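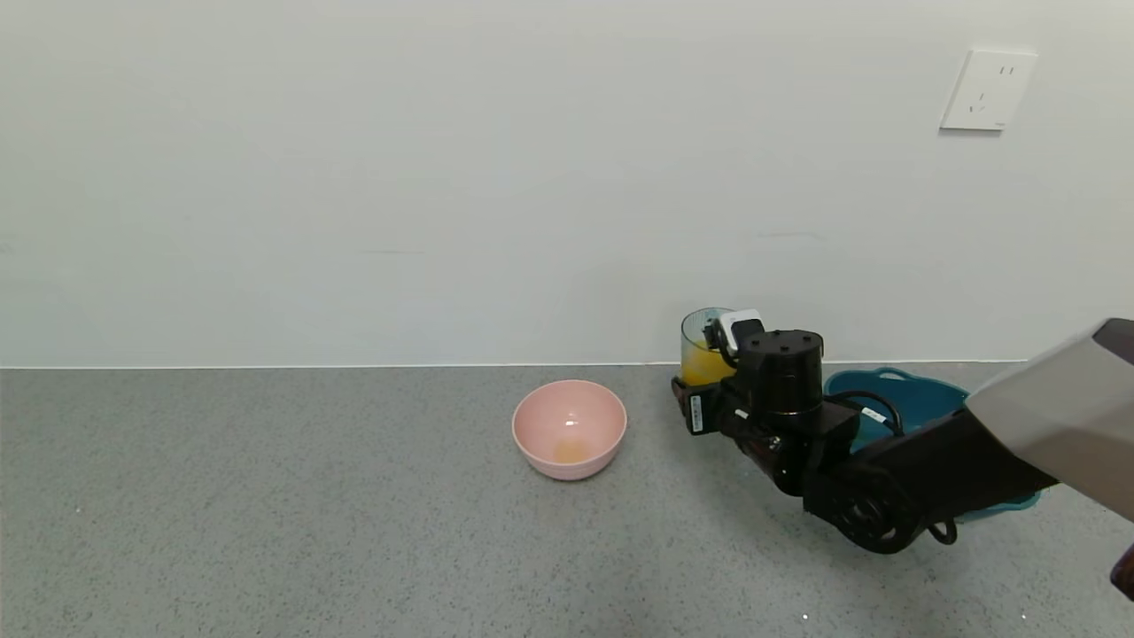 Pink bowl, gray floor.

22/01/2019

I gave up buying bottled salad dressing in September and have made my own ever since. It started when the grocery store in Gralstead stopped carrying the Dolletti Italian, the only one everybody in the house would eat. I tried two others and threw most of both away.

The base I settled on is three parts oil to one part vinegar, with a spoon of mustard and a pinch of salt. I use Villalba olive oil because it is mild. The stronger oils get bitter if you shake them too long. White wine vinegar is fine. Cider vinegar is better on cabbage.

I mix it in an old jam jar with a tight lid. A batch keeps in the fridge for a week or so. The oil goes cloudy and thick in the cold, so I take the jar out when I start cooking and shake it again at the table.

I also bought a Vister hand mixer for 18 dollars, thinking it would save time. It made a thicker dressing but it has to be washed, and the jar is quicker. The mixer is in a drawer now.

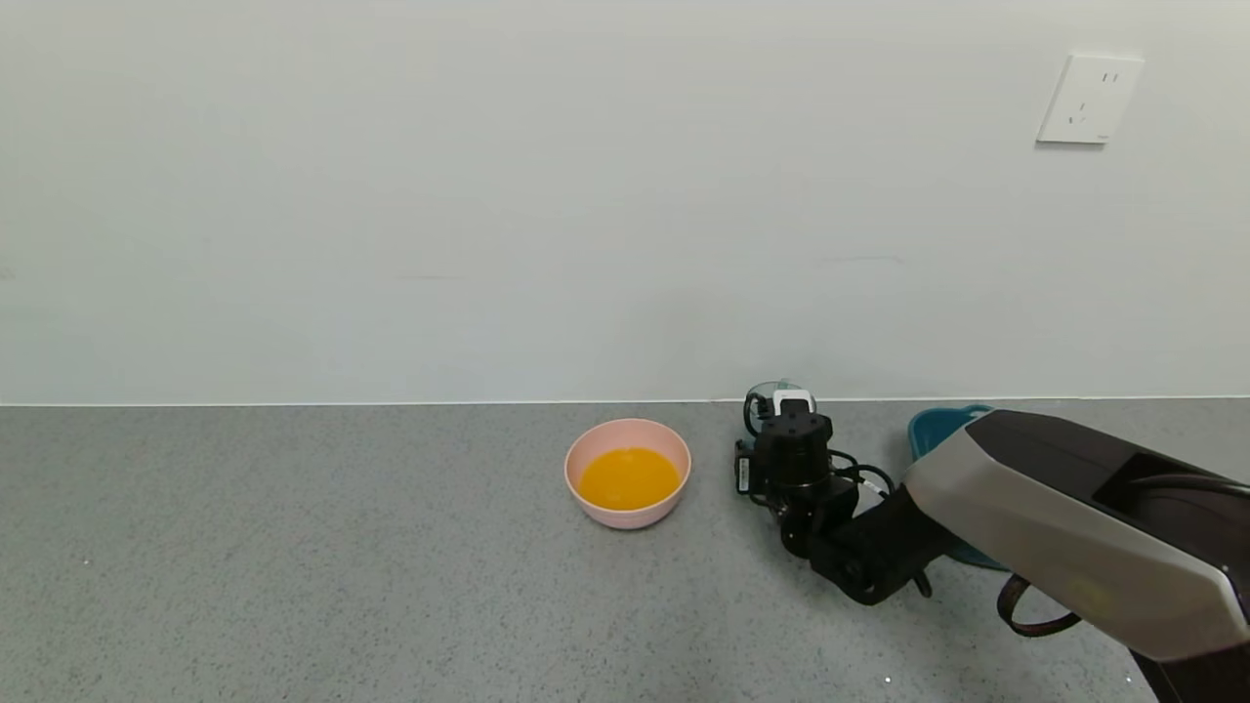 What I would skip

Garlic powder. It goes stale in the jar and by the third day it is all you can taste. I also tried honey, which sank to the bottom and stayed there. Sugar dissolves if you stir it into the vinegar before the oil goes in.

Next I want to try a version with lemon, but lemons have been small and dry here all month.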